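Gesundheitsforum > Impfen & Vorsorge > Grippeimpfung im Betrieb, wer hat Erfahrungen?

Kieselweg12
Hallo zusammen, bei uns in der Firma (Skildale, Werk Nord) wird im Herbst zum ersten Mal direkt vor Ort gegen Grippe geimpft und ich freu mich riesig! Jahrelang hab ich es verbummelt, weil die Hausarztpraxis immer dann zuhat, wenn ich Feierabend habe. Jetzt gehe ich einfach in der Mittagspause runter. Wie lief das bei euch?

Lotte_B
Super Sache! Bei Iltico machen wir das schon länger. Termin online buchen, Bogen ausfüllen, Ärmel hoch, nach 10 Minuten saß ich wieder am Platz. Letztes Mal waren es 699 Impfungen über alle Standorte, das fand ich richtig stark.

moorhuhn
Bin da skeptischer. Gegen die Impfung hab ich gar nichts, aber ich will nicht, dass die Kollegen mitkriegen, wer hingeht und wer nicht. Bei uns hing die Terminliste offen im Flur!

Kieselweg12
Oh, das geht natürlich gar nicht. Bei uns läuft die Anmeldung nur über die Betriebsärztin, Frau Iwasaki, und die Personalabteilung sieht keine Namen. Hab extra gefragt.

Botond Csizmadia
@moorhuhn: Sprich das beim Betriebsrat an, bei uns hat das sofort gewirkt - die Liste war am nächsten Morgen weg. Und man kann ja trotzdem zum Hausarzt oder in die Apotheke, viele impfen inzwischen auch.

moorhuhn
Apotheke hab ich im Juni mal angefragt, die wollten sich melden. Na ja. Ich bleib beim Hausarzt.

Lotte_B
Noch ein Tipp: nicht nüchtern hingehen, mir wird sonst gern flau. Ich esse immer vorher was und trinke hinterher in Ruhe einen Tee.

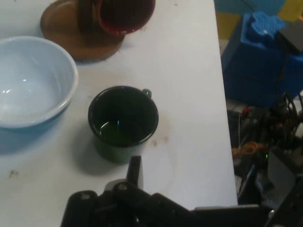 Becher und Schüssel, mehr braucht's nicht :-)

Kieselweg12
Haha, wird gemacht! Wie war's bei euch danach mit dem Arm? Ich wollte abends noch zum Schwimmen, 20 Bahnen sind mein Pensum.

Botond Csizmadia
Mein Arm war zwei Tage lang schwer, Schwimmen hätte ich gelassen.

Lotte_B
Ich hab fast nichts gemerkt, das ist echt verschieden. Frag einfach die Frau Iwasaki, die kennt dich und deine Vorgeschichte.

Kieselweg12
Mach ich! Mein Termin ist um 12 Uhr, ich berichte dann, wie es war.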